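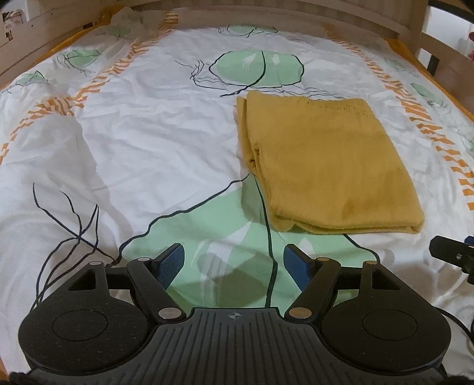
Chapter 6
Folding Knits on a Flat Surface

Most of us learned to fold from whoever did the laundry at home, and we have gone on doing it that way ever since, sleeves and all. There is no shame in that! But a knit asks for a little more patience than a cotton shirt does, and a bed is a fine place to give it – wide, soft, and at a height your back will thank you for.

In this chapter we stay with one mustard-yellow knit, folded into a four-sided bundle that is wider at one end than the other. Look along the near edge, where the layers stack up, before you think about the top.
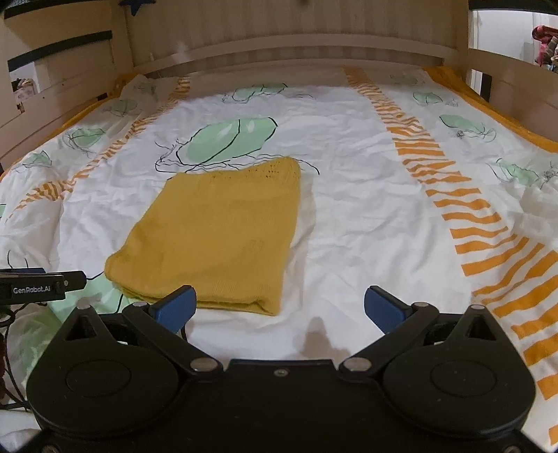 Amnuay Wongsuwan would start with the ribs, and told the evening class at Kiltport that if they run straight down the bundle, a crooked corner can be forgiven. You may want to keep that in mind through the 2 exercises that follow, and allow yourself 30 minutes for them, with a garment of your own spread out before you begin.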